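Bath drift and the blank run

I have been fighting the constant-temperature bath since November, and this post is mostly a record of what I changed, in case I have to do it again. The bath is a Ghanem unit, bought used, with the controller mounted on the side and a small stirrer at the back. I run it for falling-ball work on light oils, so a stable temperature matters more to me than a fast warm-up.

The symptom was simple. With the set point unchanged, repeat drop times on the same oil got shorter through the afternoon. The display did not move. A separate probe hung next to the tube did, and it was climbing the whole time. I trusted the probe, which had been checked against the ice point that morning.

First suspect was the stirrer. I pulled it, cleaned the shaft, and put it back 10 mm lower. The top and bottom of the bath now agree much better, but the drift was still there. Second suspect was the controller's own sensor, which sits in a metal sleeve. The sleeve had almost no paste left in it. I refilled it, waited 20 minutes, and ran the blank oil again.

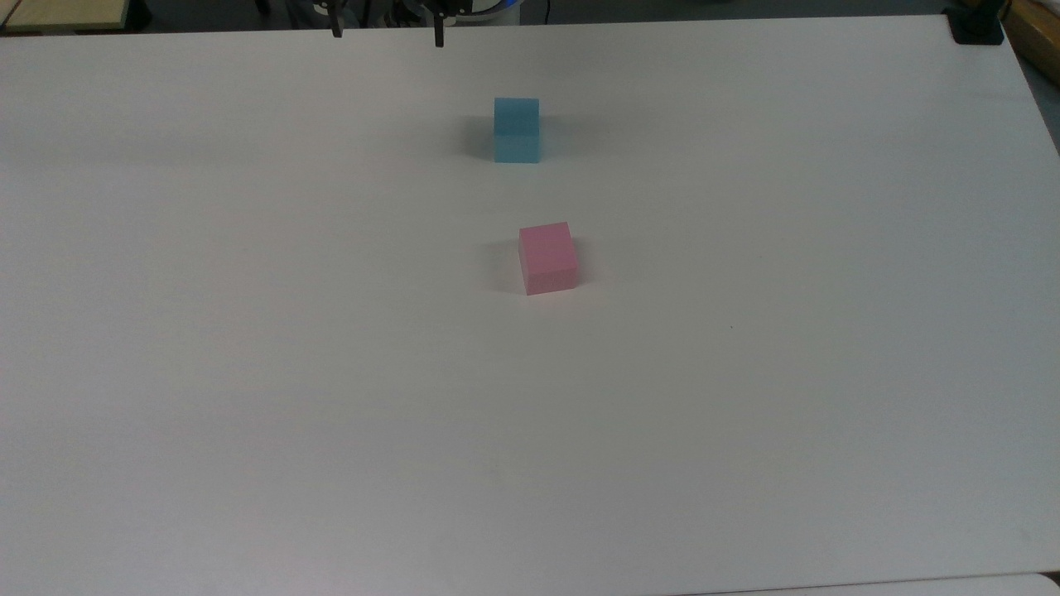
Blue cube on the white table.

The blank oil is a Jekidier reference fluid, lot 623. I keep it in a brown bottle and never pour used fluid back. After the sleeve was refilled, 8 drops in a row gave times I could not tell apart with a hand stopwatch. That is not proof of anything fine, but it is good enough to go on to the light gates.

The gates are from Tredton and need a clean edge to trigger. Two things to watch: the lower gate has to be square to the tube, and room light must not reach the receiver. I put a strip of black felt behind each receiver. False triggers stopped on the lower gate and became rare on the upper one.
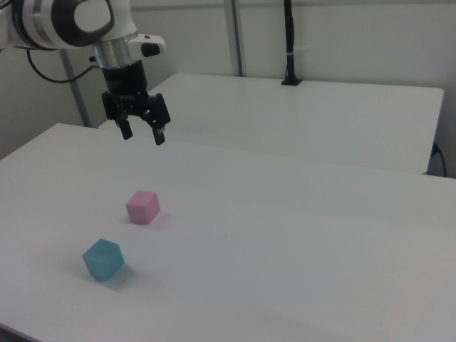 Logging is the part I still have not settled. The Plarkonetti logger writes one line per trigger and does not mark which sample is in the tube, so I type that in by hand and sometimes forget. Color tags would do the job, one per fluid, noted in the first column. Something as plain as the pink of that small foam cube on the table would be easy to tell from the brown of the bottle, and I would take pale pink for the blank. The dark fluids can have the stronger colors.

Still open: the upper gate, the tag scheme, and the lid. The lid leaks heat around the tube clamp, and I have a sheet of cork to cut for it. I also want to repeat the blank with the stirrer on its low speed. If the drop times hold there, I will leave it on low and move on to the heavier oils.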